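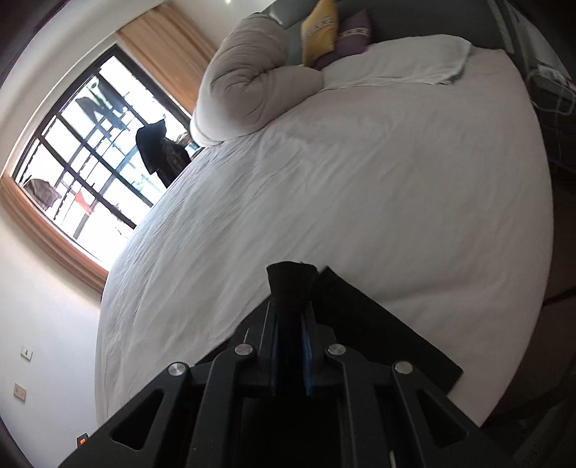 キャラウェイを種から育てて、二年目に種を採るまで

2022年2月12日
カテゴリ:ハーブとスパイス

キャラウェイの種が残り少なくなってきたので、春にまく分を取り分けた。ついでに、前回まいてから収穫するまでのことを書いておく。庭のノートが何冊かに分かれていて、毎回どこに書いたか探すことになるため、ここにまとめておけば自分が助かる。

キャラウェイはセリ科の植物で、学名は Carum carvi。和名はヒメウイキョウという。ただしヒメウイキョウという名前はディルのほうに使われていることもあり、古い本を読むときは学名を見ないとどちらの話かわからない。スパイスとして売られている三日月形の「シード」は、植物学的には種ではなく果実にあたる。細かいことを言い出すと面倒なので、この記事では種と書く。

ドイツ語ではキュンメル、ノルウェー語ではカルヴェ。スウェーデン語ではクミン(kummin)と書いてキャラウェイのことを指し、いわゆるクミンのほうはスピスクミンと呼ぶ。北欧のレシピを機械翻訳にかけると、この部分がだいたい間違って出てくる。ライ麦パンやキャベツの料理に「クミン」とあったら、まずキャラウェイを疑ったほうがいい。私は一度そのまま作って、カレーの匂いのするライ麦パンを家族に三日間食べさせた。

きっかけ

もともとキャラウェイは好きではなかった。子どものころにもらった輸入物のチーズに入っていて、歯みがき粉のような味だと思ったのが最初で、その印象がずっと残っていた。

考えが変わったのは、前の職場の関係でノルウェーのMargit Hovlandさんの家に泊めてもらったときだった。Ondatbergという山のふもとの村で、標高1,748メートルの山のほうは天気が悪くて結局一度も頂上が見えなかった。外に出られないので台所で手伝いをしていたら、Margitさんが瓶から黒っぽい種をひとつかみ出して、じゃがいもをゆでる鍋に入れた。それだけのことなのだが、そのじゃがいもがうまかった。

聞くと、種は買ったものではなく、家の前の草地に生えているのを夏に刈ってくるのだという。春先には若い葉でスープを作る。カルヴェスッペという料理で、春にしか食べられないものとして楽しみにしている人が多いらしい。私が行ったのは葉の季節ではなかったので、スープのほうは食べていない。

帰ってから日本のスーパーで瓶入りのキャラウェイシードを買って、同じようにじゃがいもをゆでてみた。悪くはないが香りが弱い。瓶詰めになってからの時間が長いのだろうと思い、自分で育てることにした。

種の入手

瓶入りのスパイスをまいても芽が出ることはある。ただ、加熱処理されているものもあるし、古いものは発芽率が落ちる。私も一応まいてみたが、ひと月待って一本も出なかったので、園芸用の種を取り寄せた。

買ったのはPlelusという小さな種屋の「Abera」という品種で、二年草タイプ。ほかの種と一緒に頼んで、送料込みで4,000円ほどになった。キャラウェイだけならずっと安いのだが、どうせ送料がかかるならと余計なものを足した結果である。足した分のうち、ラベージは夏に溶けて、アンジェリカは芽が出なかった。

キャラウェイには一年草タイプと二年草タイプがある。一年草タイプは春にまいてその年のうちに種が採れる。二年草タイプは、一年目は葉だけで過ごし、冬の寒さにあたってから二年目に花を咲かせて種をつけて枯れる。香りの成分は二年草タイプのほうが多いと言われることが多く、それで二年草を選んだ。食べ比べたわけではないので、本当に差があるかどうかは私にはわからない。

海外から種を取り寄せる場合は植物検疫の手続きが要る。ここは面倒がらずに、頼む前に植物防疫所のページを確認してほしい。

種まき

うちは内陸の少し標高のあるところで、冬は土が凍る。夏も朝晩は涼しい。暖かい地域の人は、春まきではなく秋まきにして翌春に咲かせるほうが楽かもしれない。

私は桜が散ったあとに、畑の端に直まきした。キャラウェイはニンジンのような直根で、植え替えを嫌う。ポットで育てて定植するなら、根が底に届く前の小さいうちに動かす必要がある。最初の年に大きくなったポット苗を植えた株は、その後ずっと葉が小さいままで、花の時期も遅れた。

溝は浅く、指の腹で軽く押した程度。土は種が隠れるくらいにかけて、手で押さえる。芽が出るまで二週間から三週間かかった。乾くと出ないので、その間は不織布をかけて、表面が白っぽくなってきたら水をやった。

発芽したばかりの姿はニンジンとほとんど見分けがつかない。雑草の芽にも似たものがあるので、列をまっすぐにまいて、どこにまいたか棒を立てておくこと。私は棒を立てずに記憶だけで草取りをして、端のほうをだいぶ抜いてしまった。

間引きは二回。最終的に株の間が手のひら一枚分あくようにした。間引いた葉は刻んで卵焼きに入れた。葉の香りは種とはかなり違い、パセリとディルの間くらいで癖がない。

一年目の世話

一年目にすることはあまりない。草を取ることと、乾きすぎたら水をやることくらいである。肥料は最初に堆肥を入れたきりで、追肥はしていない。葉ばかり茂って倒れると聞いたので控えた。

困ったのは虫で、キアゲハの幼虫がつく。セリ科ならなんでも食べるので、隣にディルやパセリがあるとそちらから歩いてくる。小さい株だと一晩で軸だけになる。見つけたらフェンネルのほうに移した。フェンネルは大きくて多少食べられても平気なので、毎年そういう役目になっている。アブラムシは二年目の花の時期のほうが多かった。

一年目の葉は料理に使えるが、根を太らせたいので外側から少しずつ採るだけにした。根も食べられる。パースニップのように煮るとあるのを読んで、形の悪いのを一本抜いて試した。甘みはあるが筋が多く、わざわざ食べるほどではなかった。株を一つ失うことになるので、種が目当てなら抜かないほうがいい。

霜が来ると葉は地面に張りついて、やがて茶色くなる。枯れたように見えるが根は生きている。最初の冬は心配で藁を厚くかけたら、その下にネズミが入って根をかじられた。次からは何もかけていない。雪の下でも平気だった。むしろ霜柱で根が持ち上がるほうが問題で、冬の間に何度か見に行って、浮いた株は足で軽く踏んで戻した。

二年目、花から収穫まで

雪が消えてしばらくすると、中心から新しい葉が出てくる。冬を越したのは19株だった。ここからは速く、茎が立ち上がって、膝を越えて腰の手前くらいまで伸びた。風の強い場所なので、麻ひもを両側に張って倒れないようにした。

花は白くて小さく、傘のように集まって咲く。少し桃色がかった株も混じっていた。観賞用としては地味だが、小さいハチやアブがよく来る。

種が茶色くなり始めたのは6月の終わりで、ちょうど雨の続く時期に重なった。日本で二年草のキャラウェイを作るときの一番の難所はここだと思う。本場では夏の乾いた時期に熟すところを、こちらでは濡れたまま熟す。放っておくと種が黒ずんだり、カビが出たりする。

収穫の目安は、最初に咲いた真ん中の傘の種が茶色になり、まわりがまだ緑がかっているころ。全部が茶色になるまで待つと、先に熟した分が地面に落ちてしまう。雨の切れ間の朝、傘がまだ少し湿っているうちに、茎を長めに切って紙袋に逆さに入れた。晴れた昼間にやると、触っただけで種がはじけて落ちる。

紙袋は口をゆるく縛って、屋根裏に吊るした。十日ほどで乾いたので、袋の上から手でもんで種を落とし、ざるでふるって、残った細かい屑は扇風機の弱い風で飛ばした。この作業は外でやること。私は居間でやって、そのあとしばらく畳の目から種が出てきた。

乾燥が足りないまま瓶に入れると一日で内側が曇る。曇ったらすぐに出して、紙の上に広げてもう一度乾かす。しっかり乾いたものは、爪で押してもへこまず、噛むと音がする。

採れた量は、ジャムの空き瓶に2本。二年かけてこれだけかと言われればそうなのだが、うちで使う分には足りる。

似た植物について

これは書いておかないといけない。セリ科には猛毒の植物がある。ドクゼリやドクニンジンがそうで、どちらも白い花が傘のように集まって咲き、葉も細かく切れ込んでいる。ノルウェーの人が草地で刈っていたからといって、日本の川べりや空き地で似たものを見つけて持ち帰るようなことは絶対にしないでほしい。

Margitさんも、刈る場所は決まっていて、親の代から同じ斜面でしか採らないと言っていた。私は自分で種をまいた列のものしか口に入れない。こぼれ種から列の外に生えてきたものも、見た目は間違いなくキャラウェイなのだが、使わずに抜いている。

それから、キャラウェイに限らずセリ科の植物にアレルギーのある人がいる。セロリやニンジンで口がかゆくなる人は気をつけたほうがいい。

香りの話

キャラウェイの香りの中心はカルボンという成分で、これにリモネンが加わる。おもしろいことに、カルボンはスペアミントの香りの主成分でもある。ただし分子の形が鏡に映したように左右逆で、片方はキャラウェイの匂い、もう片方はスペアミントの匂いになる。子どものころに歯みがき粉のようだと思ったのも、まるきり見当はずれではなかったのかもしれない。

自分で採った種は、瓶を開けたときの匂いが市販品よりはっきりしている。甘い感じが先に来て、あとから少し苦みと、柑橘の皮のような匂いがする。挽くとすぐに香りが飛ぶので、粒のまま保存して、使う直前に軽くつぶす。炒るときは弱火で短く。焦がすと苦いだけになる。

腹の張りにいいとして昔からお茶にされてきた種でもある。私も食べすぎた夜に、つぶした種に熱い湯を注いで飲むことがある。効いているのかどうかはよくわからないが、温かいし匂いは落ち着く。体調のことで使うつもりの人、妊娠中の人、薬を飲んでいる人は、ブログではなく医師や薬剤師に聞いてください。

使い方

ゆでじゃがいも
新じゃがを皮つきのまま鍋に入れ、塩と、種を小さじ一杯。水からゆでる。湯を切ったら種が皮についたままバターをのせる。これが一番よく作る。

キャベツの蒸し煮
キャベツを太めに切って、油で種を温めたところに入れる。塩、酢少し、水少しでふたをして弱火。くたくたになるまで煮たほうがうまい。ソーセージを一緒に入れてもいい。

ライ麦パン
粉の中に粒のまま混ぜる。表面に散らすだけだと焼いている間に落ちるし、焦げる。うちは粉の袋半分に対して大さじ一杯弱で、これより多いと家族から苦情が来る。

チーズ
カッテージチーズに軽くつぶした種と塩を混ぜて、一晩置く。混ぜてすぐより翌日のほうがいい。

シードケーキ
イギリスの古い焼き菓子で、バターケーキにキャラウェイが入っている。作り方は、以前英会話を習っていたBeverley Hulmeさんに教わった。Beverleyさんのやり方では、種は前の晩から牛乳に浸けておく。そうすると歯に当たらず、香りも生地全体に回る。砂糖は普通のパウンドケーキより少し減らして、上にだけざらめを振る。焼いた当日は種の香りが強すぎるので、包んで二日置いてから切る。子どもには評判が悪く、年配の人には喜ばれる。

若葉のスープ
カルヴェスッペのつもりで、二年目の春に出た葉を摘んで作った。バターで小麦粉を炒めて肉のだしでのばし、刻んだ葉を最後に入れて、ゆで卵を半分のせる。本物を食べたことがないので合っているかどうかはわからない。Margitさんに写真を送ったら、葉が大きすぎる、もっと地面から出たばかりのときに根元の白いところごと採るものだと返事が来た。それをやると花の咲く株が減るので、スープ用の列を別に作らないといけない。

保存と、種まき用の取り分け

料理用の種は、普通のふたつきの瓶に入れて戸棚の暗いところに置いている。二年目に入ると香りが少し弱くなってきた気がする。三年は持たないと思う。

種まき用は別で、こちらは紙の封筒に入れて、乾燥剤と一緒に缶に入れ、冷蔵庫の野菜室に置いている。セリ科の種は寿命が短く、翌年を過ぎると発芽がぐっと落ちる。今日取り分けたのは形のそろった粒だけで、割れたものと色の薄いものは料理用の瓶に戻した。

念のため発芽試験もしている。湿らせたキッチンペーパーに粒を並べて、浅い容器に入れて台所に置いてある。出が悪ければ、もう一度Plelusに頼むつもり。

春の予定

今度は二年草を毎年まくことにする。前回は一度にまいて一度に採ったので、翌年は何も採れない年になった。列を二つに分けて、片方が一年目、もう片方が二年目になるようにずらせば毎年収穫がある。考えればすぐわかることなのだが、最初の年はとにかく芽が出るかどうかしか頭になかった。

場所は、畑の東側のえんどうのあとを使う。ニンジンとディルのあとは避ける。雨よけは、収穫前の列だけに簡単なものをかけるつもりで、支柱はトマト用のを流用する。トマトの支柱を立てる時期とぶつかるので、足りなければ買い足す。

一年草タイプも試したいが、二年草と同じ時期に咲くと交雑しそうなので、植えるとしたら家の反対側のプランターになる。深さのあるプランターが今はゴボウで埋まっているから、それが空いてから考える。

発芽試験の結果は、出たらこの記事の下に追記します。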